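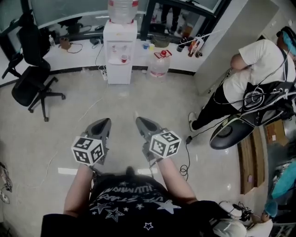

A water cooler is a machine that keeps drinking water ready to pour. You may have seen one in an office, a doctor's waiting room or a school staff room. Many of them use a big bottle that is turned upside down and pushed into the top. The bottle on the white dispenser is the upside-down kind, with a red band at its cap, and there is another large clear bottle standing on the floor next to it. A full bottle is heavy, so changing one is a job for a grown-up.

Why doesn't the water all fall out?

If you turn a full cup upside down, the water lands on your feet. A cooler bottle is upside down all day long and the floor stays dry. The answer is air.

Inside the top of the cooler there is a small tank. The neck of the bottle reaches down into it. Water runs out of the bottle until the tank is full enough to cover the mouth of the bottle. Now no air can get in, and the air in the room presses down on the water in the tank. That push is strong enough to hold up the water in the bottle.

When you open a tap, the water in the tank drops a little. Air slips into the neck and rises through the water. That is the "glug" you hear. Some water comes down to take its place, the mouth is covered again, and everything stops. 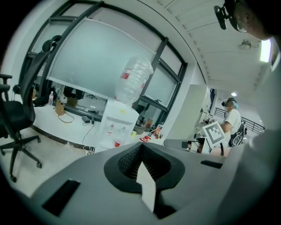

Brunello Longo
Writer, Stambridge Children's Science Pages
October 11, 2023

What are the taps for?

Many coolers have two taps. A red mark on a tap often means hot water, so leave that one alone unless an adult is helping you. The other tap may give cold water, or water that is the same temperature as the room. Coolers are not all the same, so read the label or ask.

Under the taps there is usually a drip tray. It catches small spills and gives you somewhere to stand your cup. The tray needs emptying and washing, just like a plate. If it is left too long it gets slimy.

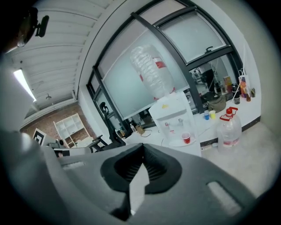 Hot and cold water are kept in separate tanks inside the cooler. The hot tank has a heater in it, a bit like the one in a kettle. The cold tank is chilled in the same way as a fridge. Both of these need electricity, which is why most coolers have to be plugged in. Keep water away from plugs and sockets.

Try it yourself

You will need a small plastic bottle, a bowl and some water.

Pour water into the bowl until it is about 5 centimetres deep. Fill the bottle to the top and put your hand flat over the opening. Turn it over, lower the neck under the water in the bowl, then take your hand away. The water should stay in the bottle.

Now lift the bottle slowly until the neck just comes out of the water. Listen for the glug, then lower it again. Do this over a sink, and have a towel ready.

Words to know

Tank: a container that holds liquid.
Drip tray: the part under the taps that catches spills.
Air pressure: the push of the air on everything around it.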